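Desk

A desk is a table used for work, with a flat top held up by legs, a frame or drawers. It differs from a dining table mainly in its size and in the way it is placed, often with one long side near a wall.

Construction

The simplest desks have a rectangular top and no storage. Tops are made of solid wood, wood-based board, metal or glass. Where the legs are metal, they usually end in a flat foot – this spreads the load and keeps the desk from marking a wooden floor. A top that is well supported can carry up to 40 kilograms without sagging.

White desks with white metal legs are common in offices and workrooms. A strap or a strip of tape is sometimes tied around a leg, and small items such as a cleaning cloth are kept on the top.

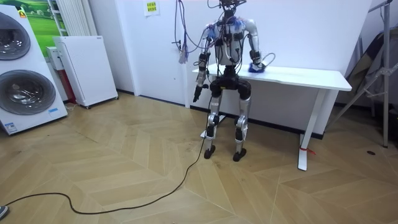 Care

Plain tops are wiped with a soft cloth, slightly damp, and then dried. Abrasive pads dull a painted or coated surface. Bolts at the legs loosen with use and should be tightened from time to time – the furniture maker Ollport advises doing so every July.

See also

Workbench
Writing table
Office furniture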